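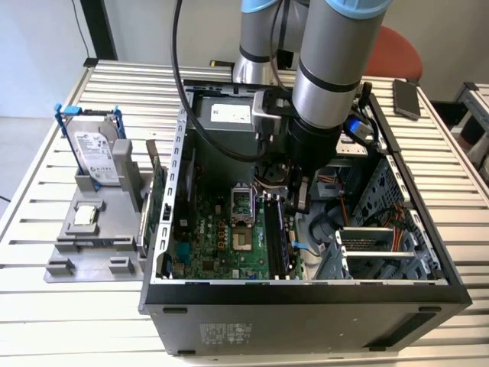
Do I have to take the old memory out before I fit the processor?

Leave it where it is. The memory stays in its slot for the whole of this section, and you'll be glad of one less thing to put down somewhere and lose.

Section 4. Fitting the processor

I've written this one for the Trillgate refurb desktops, the black towers we get in with the processor already pulled. If you've done section 3 you'll have the side panel off and the mains lead out of the back. If you skipped section 3 because you've opened a computer before (I would have too), please go back for the bit about the mains lead.

You'll need:
the processor in its plastic tray
a tube of thermal paste, we buy the Clavus one
lint-free wipes
a wrist strap
a torch, or a desk lamp you can bend

1. Lay the tower on its side with the open side facing up. I know some people like to work with it standing, and Olumide Edet will tell you he's always done it that way, but the processor has to drop in flat and gravity is on your side for once.

2. Clip your wrist strap to bare metal on the chassis. Paint won't do. The perforated edge is a handy place to clip on to.

3. Find the socket. It's near the middle of the green board, with a hinged metal cover. If the cover is shut, push the little lever down and out, let it come up slowly, and then swing the cover open.

CAUTION: with the cover open the contacts are bare. Don't touch them, don't blow on them, and don't go near them with a wipe. I once spent a whole August afternoon trying to rescue a socket I'd "just given a quick dust" and it went in the scrap bin at the end of it.

4. Look at the socket with your torch held low and to one side. You want an even pattern all the way across. If one patch catches the light differently from the rest, stop and write it on the job sheet. Don't try to straighten anything yourself.

5. Take the processor out of its tray by the edges. There's a small gold triangle on one corner, and a matching mark on the socket or printed on the board next to it. Line the two up.

6. Lower it in and let go. It should sit flat with no pushing at all — if it rocks, lift it straight up and check your corners again.

7. Swing the cover back over, then bring the lever down and hook it under its catch. This part takes more force than you'd like, and it can creak. That's normal and I still hate it.

Note: if the lever won't go down with firm thumb pressure, something is sitting wrong. Go back to step 6.

8. Put a blob of paste the size of a small pea in the middle of the processor. The cooler spreads it for you. Nneka Okoro prefers a thin cross and her machines run just as cool as mine, so use whichever you can do neatly.

The cooler itself is section 5. Don't plug the machine in to "see if it works" before you've done that, please.

If you're stopping for the day between sections, do it after step 7 and before the paste. Lay the side panel loosely over the top to keep the dust out and leave a note on it saying where you'd got to.

Job sheet codes for this section: 28 for a damaged socket, 173 for the wrong processor in the tray. Put the code in the box at the bottom and your initials next to it.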